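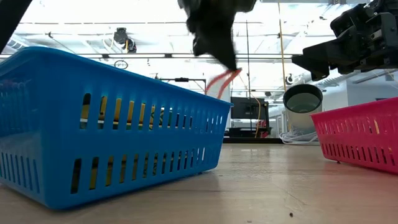 Photo: Kobe Lambrechts for Plirnon

Fomadum Teaching Kit for Two-Arm Benches
Made by Plirnon. Sold and supported by Buvura.

If you have ever tried to explain to a machine how to pick up something soft, you will know why we built Fomadum the way we did. You show it the job with your own hands (on a pair of light handles, or straight on the arm if you like that better), and the kit records every motion together with the view from the bench cameras. Go again whenever a try feels clumsy – one press of the foot pedal throws it out and you start over!

We still think sorting between two baskets is the loveliest first task. Plastic baskets with slotted sides are cheap, they stay where you put them, and a mix of floppy and firm items will teach you a great deal about your own habits before it teaches the arm anything. Anathi Cele, who wrote our starter guide, suggests 200 good runs before your first training session and 800 before you start changing the items.
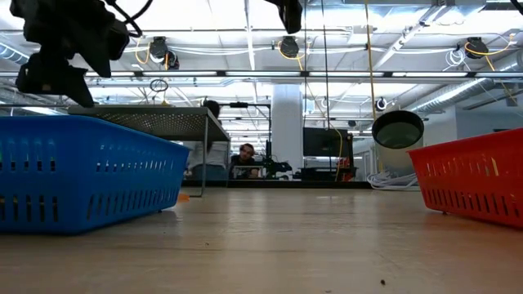
Blue and red baskets on the wooden tabletop, with a gripper at top left.

What comes in the box
Two hand controllers with wrist straps
Foot pedal (keep, discard, pause)
Bench camera with clamp
Recording software, one seat
Printed starter guide

Storage holds 2,000 runs before you need to move anything off, and the software will remind you well ahead of that.

Price: $2,962, shipping extra. Orders placed now leave the warehouse in November. For questions about fitting the handles to an older arm, write to Gisela Cáceres at the Buvura help desk, and do tell her which arm you have.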